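What Happens to Clothes After the Charity Shop? My Second-Year Project Write-Up

I'll start with the thing that got me going on this, which was a bin bag. I'd cleared out my wardrobe in February, carried the bag down to the charity shop in Fimimthorpe, felt very pleased with myself and then walked past the next morning and saw four more bags just like it in the doorway. Where does it all go? I had a project topic to hand in by five that afternoon, so that was that!

My plan was to follow donated clothes through one shop and one sorting depot and find out how much gets sold, how much gets passed on and how much ends up as rags. The depot is called Zirnero and it's on the trading estate at Nindormont, two buses away from my flat (three if you miss the connection, and I missed it a lot). They let me sit in the corner of the sorting room with a clipboard for six mornings. The shop let me do the same in the back, next to the kettle.

I set myself a target of 500 items from the shop and ended up with 1340 from the two places together, mostly because the depot is so quick that my sheet filled up before the first tea break. I used five headings: sold on the shop floor, sent to another shop, sent abroad, cut up for rags, and thrown out. I wish I'd had a sixth for "put to one side and argued over", as that pile was always there.

The first surprise was shirts. I'd assumed that jeans would be the main thing, but shirts came in constantly, and check shirts most of all. The sorters look at the collar first, then the cuffs, then under the arms, and they're done before I've written the word "shirt". If the collar is worn through it goes straight to rags, however nice the rest is. I took one home to try turning the collar myself from an old sewing book and it took me a whole evening – and it's still wonky.

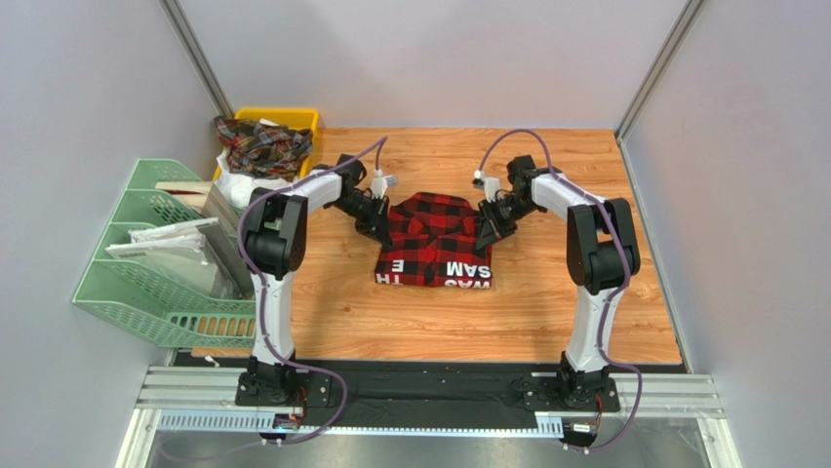 Folding matters more than I'd have guessed too. At the shop they did a little trial for me, where we put 100 tops out on the table, half of them folded neatly and half just laid in a heap, with the same prices on all of them. By closing time the folded ones had sold far better. I know one day in one shop proves very little (my tutor wrote exactly that in the margin), and it was raining, so people may have just been hanging about longer. I'd love to do it again over a month.

The second surprise was how much good stuff never gets to the shop floor at all. There's only so much rail. In a busy week the back room at Fimimthorpe is full to the ceiling and perfectly wearable coats go off to the depot in the van. I had it in my head that sending things on meant they weren't wanted, and I've had to rewrite that whole section.

For the background reading I used a small book called Ouali, a history of the rag trade that I found in the college library. It has a lovely chapter on a paper mill that was buying linen rags by the cartload in 1729, and sorting them by colour and wear on long tables, much as they do at the depot now. I got carried away and wrote two pages on paper making which I then had to cut – they're in the appendix if you like that kind of thing.

Things I'd do differently: I'd weigh the bags as well as counting what's in them, as a baby vest and a winter coat both went down as one item and that can't be right. I'd ask people at the door why they were giving things away. And I'd write up my notes the same night, as there's a whole page from my third morning that just says "brown?? see other sheet", and I've never found the other sheet.

The full tables are at the back, with shop and depot kept separate. The rags column for the depot includes odd socks.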